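I have been waiting since February to write this post, and now that the arm has a start date on our floor I finally can. We're getting a robot! One arm, one table, one very boring job that I have personally done more times than I'd like to think about.

For anyone new to the blog, I work second shift in kitting at Demotora, out at the Colldale building. Kitting means you put the right small parts in the right box so the people on assembly don't have to go looking for them. There are 11 of us on my shift. Most of the job is fine, some of it is really pleasant, and then there's the insert station, where you pick up one little piece, put it in one little box, slide the box along and do it again until your break. We rotate through it in 90-minute turns and everybody watches the clock.

The integrator (Claeys, they did the conveyors too) has been working the whole thing out in simulation first, and on Friday they put it on the big monitor in the break room and left it running through both lunches. I ate a cold burrito standing up so I could stay close to the screen. There's a view from down at the gripper, and for somebody who has done this with her own fingers it's so strange to look out from between two gray ones at a little red block.

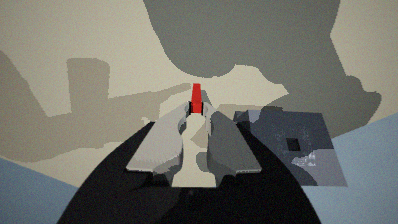 Is anyone losing their job over this?

All 11 of us are staying on second shift, and the insert station hours are going to inspection and to the returns bench, which has been short of people for as long as I've worked there.

I wanted that in writing before I got excited, and we did get it in writing. Jocelyn Sarmiento, our lead, asked for it at the very first meeting and then asked again at the second one, in case it had gotten lost. She also got us paid training time. Seven of us signed up to learn the controller, which runs on a program called Gakix, and I'm one of them. I've never programmed anything except a thermostat, and that didn't go great.

The first evening of training was mostly the stop button, how to clear the area, who is allowed to restart it and who has to be told. Then we got to the part I loved, where you step through a job slowly and talk about what the arm has to know at each point. The box is what I kept thinking about. By hand, I don't aim at all, I just sort of feel for the opening with my thumb while I'm looking at something else (usually the clock, see above). The arm has no thumb. You have to tell it where the box is, which way the box is turned, how far apart to hold the fingers and how high to stay until it's time to go down. I sat there with the open gripper on the screen and the gray block out past it with that one square of red on its face, trying to put into words a thing my hands have known for years. 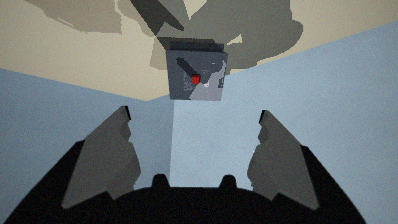
## What changes for us

The rotation sheet, for one thing. Insert drops off it, and we get a new slot called cell tender, which means you keep the arm fed, check what it puts out and deal with it when it gets confused. One person per shift. I've already asked for the first week and so has everyone else in the training group, so we're drawing names.

The target is 185 boxes an hour, and I'll be curious to see how that feels from the outside. My wrists are going to be happy. I had a brace on for most of last winter and I wasn't the only one.

There are things I'm less sure about. Insert was the one station where two people could stand across from each other and talk, and I learned half of what I know about this place over that table. Jocelyn says we should ask for the returns bench to be set up double-sided, and I think she's right, so that's on the list for the next meeting. I'd also like to know who gets called when it quits at nine at night and the Claeys people have gone home. So far the answer is a phone number.

But I'm excited! I keep catching myself looking at the corner by the dock door where it's going to go. When they switched to the wide view in the break room, with the whole arm leaning over its box at the end of the table, a couple of the guys from assembly came in and pulled up chairs like it was a ball game.

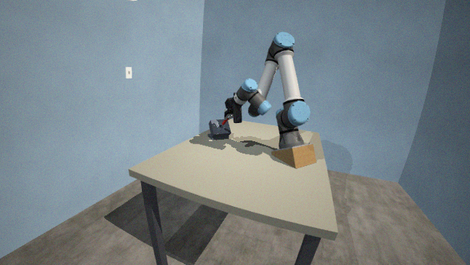
*The arm at its table in the simulation, with the box on the left.*

Next training is stepping through the pick by ourselves, one at a time, with everyone else watching. I'm bringing snacks so they'll be nice to me. If any of you tend a cell like this at your own work, leave me a comment and tell me what you wish you'd asked in the first week, especially about breaks, and about how you hand it over at shift change.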